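Grarard Cell Practice Kit for Two-Arm Robots
Order number 3291
Sold by Flerley Equipment. Ships from our Brilville store.

In stock. Delivery to schools, laboratories and workshops. Invoice orders are welcome.

Product details

The Grarard Cell Practice Kit is a set of written rules, floor markings and record sheets for places where a robot with arms and hands works in the same room as people. It is made for teams who handle normal household and office objects: boxes, boards, cabinets, doors, shelves. It does not contain a robot, and it does not contain a fence. It helps you to decide what must be in place before the arms are powered, and who decides it.

Many teams already have a risk assessment in a folder. The kit is meant to be used together with this document, on the days when real work is done. The cards are short, so a person can read one while standing. The text was written by Suqin Xiao and checked by Halldóra Hviid, who both have many years of work in robot cells. The first rules for our own workshop were written in 1996 for a single welding arm, and a few sentences of them are still in the kit almost without change.

What is in the box

Rule cards, laminated, with a hole for hanging
Floor tape in yellow, and one roll in white for the reach line
Pad of start-of-work sheets
Pad of change sheets (new gripper, new object, new program)
Wall poster with the stop procedure
Binder with printed guide

The cards are sorted by the task. There is one card for flat and wide objects, one for boxes and flexible packaging, one for furniture with doors, and one for the end of work. You hang only the card that you need today. When all cards hang together, people stop to read them, we learned this from our first customers.

Flat and wide objects

A board or a panel is light in most cases, and for this reason people do not respect it enough. When a hand holds it on one edge, the board is also a long lever, and a small turn of the wrist moves the far corner a long way. The rule card asks you to add the full size of the object to the reach of the arm before you put the tape on the floor.
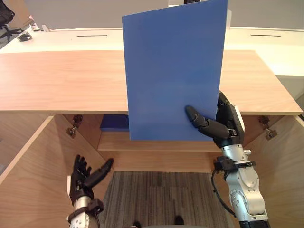 The second point on this card is the view. A wide object can hide the work surface from the head camera, and it can hide the robot's other hand from the operator. Kit users write on the start-of-work sheet which person has a free line of sight from the side. This person holds the stop button and does no other job during the run. If the person must leave, the run stops first.

Furniture with doors

Cabinet doors change the shape of the cell when they are open. Our card says: mark the door in its fully open position, and treat this position as part of the cell during the whole session. Hinges are a pinch place for fingers of people and also for cables of the robot. Check both before the start. Loose screws, clips and other fittings are to be removed from the work surface or written on the sheet as part of the task.

People near the arms

The white tape shows the reach line. The yellow tape shows where a person can stand when the arms have power. Between the two lines there must be a free strip, and the guide explains how to calculate it from the stopping distance of your machine. Please take this value from the manual of your robot and then measure it yourself with the heaviest object you plan to use. A value from another robot is not acceptable, even when the model looks the same.

Sometimes a person must be closer, for example to place an object again. For this the kit has the "inside" procedure. The speed is reduced, a second person is at the stop, and the sheet is signed before the step over the line. Closed shoes with a flat sole are required for everybody in the marked area. Long sleeves and neck cords are not allowed.
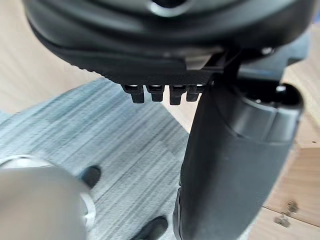

Is it enough to reduce the speed when a person stands close to the arm?
Reduced speed is only one of the measures. You also need a second person at the stop, a limit on the force of the grip and of the arm, and a check that the program has no movement toward the place where the person stands. If one of these is missing, the arm must be without power before somebody enters.

Boxes and packaging

Cardboard and coated boxes are different from hard parts. They bend under the fingers, the flaps open, and the grip that was good at the first contact can be bad after the lift. The card recommends that you start with the lowest grip force and go up in small steps. Write each step on the change sheet. Close the flaps with tape if the open flap is not part of the task.

Strong light through a window can disturb a camera near the gripper. Do the test run at the same time of day as the real run, or cover the window. One customer, Marlene Queiroz from the Greenberg training center, told us that her team had good results at 9 in the morning and many stops after lunch. They now write the position of the blinds on every sheet. 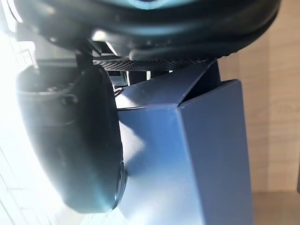 Do we need a new sheet when only the object is changed?
A change sheet is needed for every object with a different size, weight or surface. For an object of the same type, for example another box from the same delivery, you can continue with the sheet you have and write one line on it.

Standards

The guide follows the general thinking of the ISO 10218 and ISO/TS 15066 documents. These documents are not included and must be bought separately. The kit is not a certificate, and it does not replace the risk assessment that your employer must do. Local law comes first - if your law is stricter than our card, follow the law and cross out our line on the card with a permanent pen.

Options

Refill pads: start-of-work sheets and change sheets, sold as a set of 2
Extra tape: yellow or white
On-site half day with Tobias Dunleavy, on request. He walks the cell with your team and fills in the first sheets together with them.

Care and storage

Clean the cards with a damp cloth. Do not use solvent, it makes the print weak. Replace floor tape when an edge comes up, also if the rest still looks good. Keep filled sheets for as long as your own rules say; the binder has room for one year of normal use.

Returns

Unused kits can be returned in the original box. Opened tape rolls are not taken back. For questions before the order, write to Lyle Ambrose at the Flerley service desk and give the order number. The desk is closed for two weeks in July, and orders from this time are sent after the break.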